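Định Ninh
October 19, 2018

OK so I have a free Friday, a big mug of tea and a drawer that hasn't closed properly since June. It's cable day, people!!

2/ If you're new: we moved to Trernville in the spring and every cord we own went into one box, then the box went into The Drawer. I've been fishing in there blind ever since. Found a phone charger last week and felt like I'd won something.

3/ Rules for today. Everything comes out. Everything gets plugged in and tested before it goes back. If I can't say what it's for by dinnertime, it goes in the recycling bag by the door (the hardware store on Dimaculangan takes old cords, bless them).

4/ First victory! The charger for the Zevov speaker. I bought a replacement in June. I now own two and I'm weirdly thrilled, one can live at my mom's.

5/ Things that were in the cable drawer and are not cables: birthday candles, a bike key, 400 dong in very small notes, the instruction book for a rice cooker we gave away. Keeping the candles.

6/ Somebody asked how I wind them. Over, under, over, under, loose loops the size of a dinner plate. My uncle did sound for weddings and taught me when I was little, and once your hands get it you can't stop. I did the garden hose that way too. So satisfying!

7/ Please don't wrap them tight around your hand, though. I did that for years and wrecked the ends on some good ones.

8/ The short ones go in a Rirko pouch, the long ones get a strip of Velcro and hang on the hooks inside the closet door. I put the hooks up last night and I keep opening the closet just to look at them.

9/ Now for the fun part, the ones that have grown together. I've got black and white on the table and I love these, it's like a puzzle you get for free. Find an end, follow it back, don't pull!
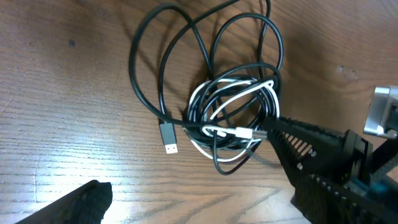 10/ Going slow with it and loosening the big loops first. Once there's some air in the thing you can pass a plug back through without a fight. Music helps. Tea helps more.

11/ Send me your drawer pictures, I mean it, I want to see them all. Labels are tomorrow (masking tape and a fine marker, write it near the plug end). I've already picked out the marker.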